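Otier Andau 345 Bench Safety and Layout Kit

For two-arm robot work cells handling hand tools
Part no. 3302

Overview

The Andau 345 kit covers the bench side of a two-arm work cell: surface marking, tool placement, cable control and the written work rules that go with them. It is intended for sites where grippers pick up, turn and set down ordinary hand tools on an open table. The kit does not replace a risk assessment. It supplies the parts and forms most sites need to carry one out and to keep the cell in the condition that was assessed.

The placement rules assume that both arms can reach the same part of the table. Where that is the case, each tool is assigned to one arm before motion starts, and the second arm holds outside the shared zone until the first has cleared it. Pointed tools are treated as a separate class. Closed jaws, awls and driver tips count as sharp for the purpose of grip force and travel speed, including when the tool is not moving.

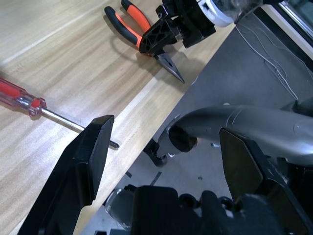

Screwdriver and needle-nose pliers on a wooden tabletop, with one gripper over the pliers.

Placement rules

Tools are set down flat with the full length supported by the table. The standard margin between any part of a tool and the table edge is 100 mm. A smaller margin may be used if the task calls for it, but it must be entered on Form B along with the name of the person who approved it. Points should face away from the operator's side of the table.

The grip point is chosen on the tool, not on the table. For pliers, use the handles or the area near the pivot. For screwdrivers, use the handle; gripping the shaft is allowed only at reduced speed. Tools with cracked grips or bent tips are taken out of the cell.

Floor and cables

Loose cables are kept outside the walking path and outside the sweep of both arms. The kit includes floor clips and black marking tape. Tape marks are checked at the start of each week – Monday in the supplied log – and replaced when an edge lifts.

Contents

Edge gauge, 100 mm
Floor tape, black, 2 rolls
Cable clips, self-adhesive
Shared-zone template sheets
Forms A (tool list), B (margin change) and C (stop and restart)
Printed rule card for wall mounting

Use and limits

The rule card is written for cells running at reduced speed with a trained operator present. For unattended running, order the Trirnero fence set separately. Form C must be filled in after every protective stop, including stops caused by contact between the two arms. Restart is manual in all cases.

Rules text by Svatopluk Vondráček. Form revisions and site questions: Hiba Hakim, Otier technical desk, Figueroa office. The current revision of the card is October – earlier cards should be discarded.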